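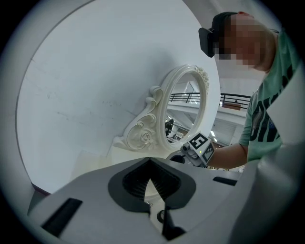
Two hand-held grippers at work beside a white oval mirror.

Tips for showing a household task by hand

I record dressing table and bathroom tasks at Stokley, and these are the habits that save me the most repeated work.

Wipe the mirror before the first take. Use a dry cloth, and hold the base with your other hand, not the carved parts.

Look at what the glass reflects. A person walking behind you will appear in it, so ask colleagues to wait or to take the other way.

Keep the marker cube clean and turned to the open side. If your sleeve covers it, the position is lost and you must repeat the take.

Come to the object slowly, stop for a moment, then close the jaws. Beginners close while they are still moving – the learned motion will copy this.

Put the headset on first and the grippers second. Tighten the top strap a little more than feels necessary, for you will lean forward often.

Make 50 takes of one task, then rest your wrists for 9 minutes. Hamisi Makori prefers shorter rounds, and his takes are smoother than mine in the afternoon.

Change the place of the object a little between takes. A hand's width is enough.

Delete a bad take immediately. In November I left this for later and had 3,112 clips to look through.

Vlasta Kadlec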